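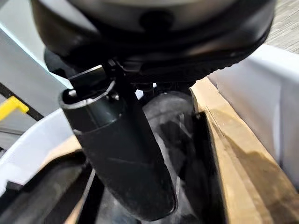
Dark tube with a closed end, cardboard box to the right.

Posted in May, 7.40 pm, by the Karkia stockroom account
Print this page | E-mail this page

Sorting the parts at Karkia this week. Thread, for anyone who asked how we store the awkward shapes.

The black moulded pieces used to live in one crate. You had to empty it to find anything. Now they start in a white plastic bin on the floor, with the cardboard boxes. 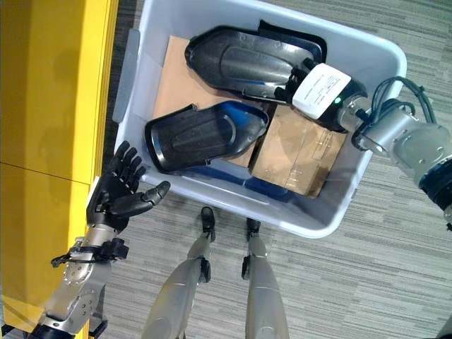 Jadari replied that a bin that deep only gets used as a dump, and that shallow drawers would have been better. Fair point. The bin is for sorting only and gets emptied by 5 pm.

After that the black pieces go on the yellow shelves, in a row with a bit of space between them.
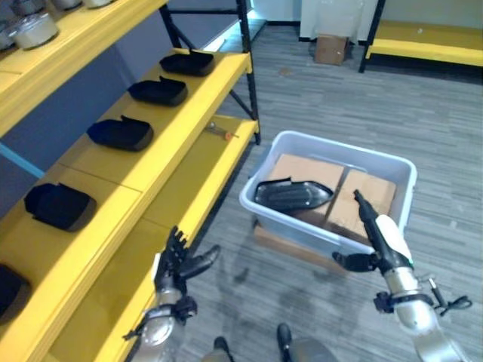
The long ones take up more shelf than you'd think. We allow 20 cm each and leave the row below free for tools. I wanted labels on the shelf fronts too, but the 200 we ordered from Besnard were too wide. Grukel does a narrower roll, so we'll try that.

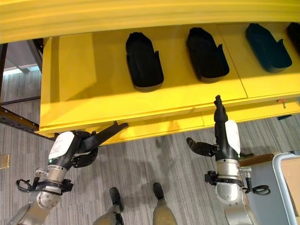
3. Still to do

Labels, once they come. Move the screwdrivers to a drawer. Find a lid for the bin.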